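Flirkeck Shop Aisle Kit: Set-up Guide
Section 4. Recording and labeling a reach-and-pick session

By now you've got the headgear fitted and the clock synced (if you haven't, go back to Section 3, I'll wait). This section covers the part I like best, which is going into a store and getting the reaching data that the Bostine grasp model learns from. The method is simple. A person shops with a camera at head height, we mark where each hand goes and what it touches, and the model learns to guess the next contact point before the fingers get there.

I wrote these steps after our May sessions, so they're a bit shaped by the mistakes we made in May. Feel free to make new ones and tell me!

Before you start

1. Get permission from the store. Do this first, in writing, and carry the letter with you.

2. Pick a shelf with small packs in tight stacks. Big boxes with lots of air between them are too easy, and the model will look smarter than it is.

3. Wear plain dark sleeves. The hand finder uses the line between cuff and wrist to work out where your arm ends, and a patterned cuff drives it nuts.

4. Roll the cart up to the shelf and stop with both hands on the rim. We call this the rest pose. Hold it for a slow breath.

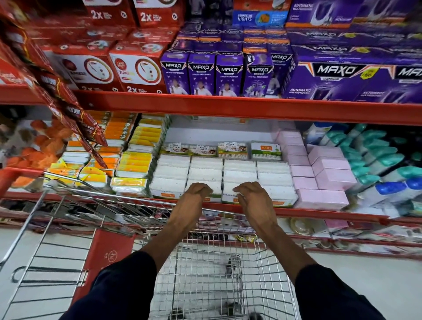
5. Say the session name out loud while you're still in the rest pose. I use the shelf and the item I'm going for, so "repellent shelf, cotton buds" would do fine. The labeler will thank you later, and the labeler might be you.

Note: If your shelf has a rail right at the height where your hands cross, check the preview on your phone before you record. Strong red rails used to fool our edge finder into drawing a wrist where there wasn't one. The current build handles it much better, but I still look.

Making the reach

6. Let go of the rim and reach with both hands together. I know that feels odd when one hand would do. Two-handed reaches are the whole point of this set, though, and one-handed clips go in the other folder (Kudum, see Section 7).

7. Touch first, then pause, then grip. The pause can be tiny. What the model needs is a clean moment where the fingertips are on the pack and the pack hasn't moved yet. We label that moment "contact" and everything hangs off it.

8. Keep your head pointed at your hands. You don't have to stare like a cat at a fish tank, just don't wander off to read the price stickers.

Caution: Don't lean your weight on the cart while reaching. It'll roll, your head will drop, and you'll lose the shot (and maybe your balance).

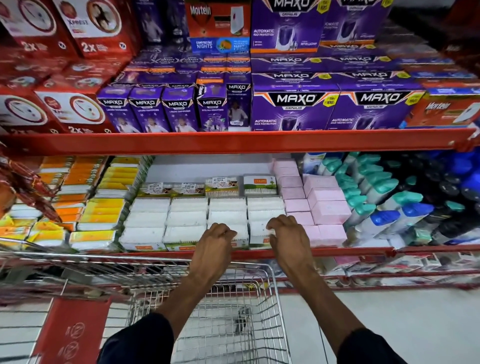 A reader of the first draft wrote in to say that step 7 had tripped up their whole group. Their shoppers paused so long that the model learned to expect a rest on every pack, and its guesses came in late on normal shopping clips. Could the guide give a limit?

Fair point, and yes. Keep the pause under 800 milliseconds. We went back through our own clips and the late guesses showed up there too, so I've added the limit to the checker. It flags anything longer in yellow and you can choose to trim it or toss it.

9. Place the item in the cart basket, go back to the rest pose, and go again. Leave earlier items where they are in the basket. A cart that fills up gives the model something extra to learn, namely that the basket view changes while the shelf mostly stays put.

10. Do a few reaches to side-by-side stacks of the same product. This is where our older model, Aguirre, fell down badly. It could tell cotton buds from a vaporizer box all day long, but with two matching stacks it would just pick the nearer one and hope.

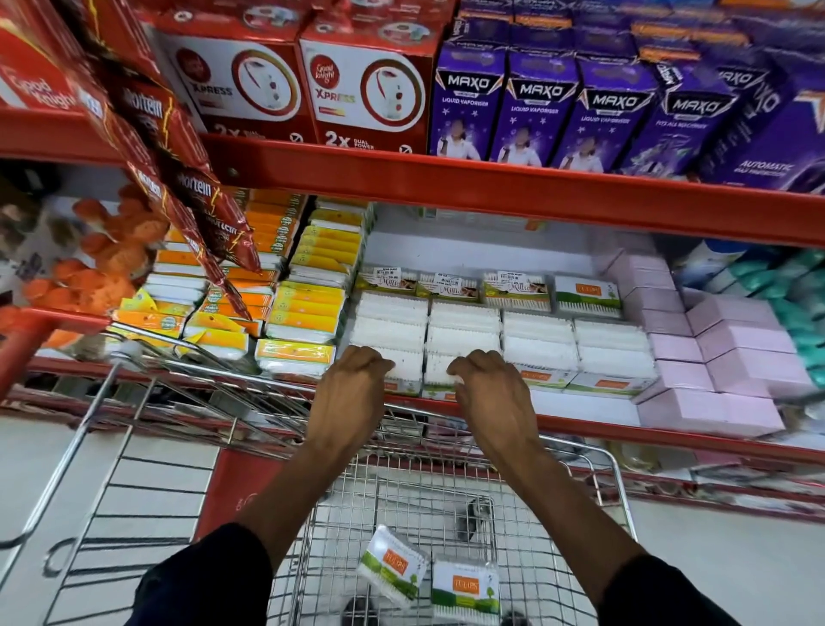

11. Stop recording before you turn the cart. Turning makes a big smear across the clip and the sync tool hates it.

Labeling

12. Open the session in the labeler and scrub to the first contact. Mark left and right hands separately, even when they land at nearly the same time.

13. Tag each touch as rest, contact or grip. When you can't tell contact from grip, use contact. We tried an "unsure" tag for a while and people used it for everything, me included.

14. Run the checker and fix whatever it flags in red.

What to expect

Our test set has 263 reaches. The Bostine model put its guess on the right stack in 83 percent of them. Most of the misses came from the matching-stack reaches in step 10, so there's still plenty to do. If your own score comes out much lower, look at your sync before you blame the model. A drift of some 23 frames is enough to wreck a session, and it's an easy fix (Section 3, step 6).

Caution: Don't mix clips from before and after a clock reset in one session folder. The checker won't catch it.

Put the items back on the shelf or pay for them, then move on to Section 5 for uploading.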